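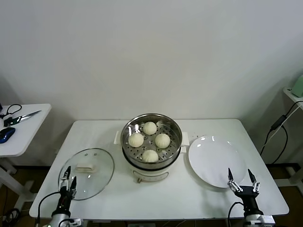 Jobs > Kitchen and catering > Stostedon

Morning bun maker and steamer hand, Ara Tea Kitchen, Stostedon

We are looking for a second pair of hands for our mornings, and we'd love it if those hands belonged to somebody who likes buns as much as we do! Ara is a small tea kitchen on the corner by the old corn store in Stostedon, with a counter, a few tables and a back room where all the steaming gets done. We make plain steamed buns, pleated at the top in the old way, and we cook them a few at a time in electric steamers so that they go out to people fresh. On a busy market morning we can get through up to 400 of them, which sounds like a lot (and it is a lot, your thumbs will know about it) but the work is spread over several hours and there is always a pot of tea on the go.

Most of the job is dough. You would be weighing it, rolling it, filling it when there is a filling, and pleating it closed, and then setting the buns in the basket with a little room between them so they don't join up as they swell. After that it's a matter of lid on, listening for the timer, lid off (away from you, please, the steam is fierce) and moving them over to a plate without denting the tops. You'd wash up as you go, wipe down the table, and keep the steamers topped up and free of scale. There is some serving at the counter when we have a queue, and a bit of chatting, as our regulars like to know who has made their breakfast.

You don't need to have made buns before. Yuzhen Qian, who started the kitchen and still does the early dough herself, has taught all of us and is very patient about pleats. Everybody's first batch looks a bit like a dropped hat and we eat those ones ourselves. What we would like is someone who turns up on time, doesn't mind flour on their shoes, and can be gentle and quick in the same movement, or is willing to get there. A food hygiene certificate is handy, and if you haven't got one we will pay for the course.

The hours are 6 in the morning until 11, four mornings a week, and we agree the days between us a month ahead. Pay is £900 a month to begin with, looked at again after your first 2 months. You get breakfast, an apron, and whatever is left at the end of the morning to take home. The back room is up one step and gets warm in summer, so do come and have a look before you decide. The 416 bus stops almost outside, although the first one doesn't get in until ten past six and we can be flexible about that if it's your bus.

We'd like you to start in May if you can, a little later if you're working out notice somewhere else. To apply, drop a short letter in at the counter, or leave it with Mykhailiuk Bakery next door if we've closed up. Tell us a bit about yourself and what you like to cook at home, it needn't be fancy and there's no form. We'll ask a handful of people in for a trial morning, paid, and you'll be making buns alongside Yuzhen for most of it.

Recent vacancies
Weekend counter assistant, Mykhailiuk Bakery
Kitchen porter, Cleter Hall
Delivery driver (part time), Cleter Farm Shop
Allotment cook, school holidays only, Stostedon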